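Brown kraft paper keeps curling on a work table

Posted in Surfaces and Coverings — 317 views

Keir Dow
02/02/2026
I cover a white tabletop with one large sheet of brown kraft paper from a Nutov roll. By the next morning the corners have lifted. Masking tape tears the paper when I change it. Is there a way to get it flat without gluing it down?

Florencio Valcárcel
The curl is set by the roll, and the inner end is always worse. Cut the sheet 20 mm oversize, roll it backward around a wide tube and leave it for 30 minutes. Lay it with the inside of the curl facing down. Small things on top, toy bricks for instance, won't hold the corners.

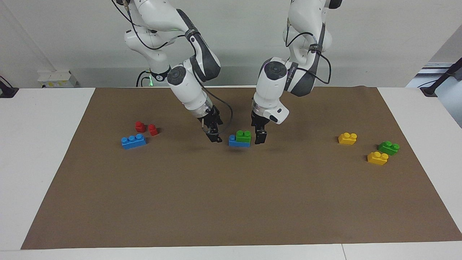
Ka-ming Tu
Reverse rolling works on light paper. For heavier grades, add these:
— Store the roll upright, away from the heater.
— Use low-tack tape on the underside only, folded into loops.
— Trim after it has rested, never before.
Humidity matters too. Mine was fine until June, then it rippled.

Gavin Dalgleish
just iron it, low heat, no steam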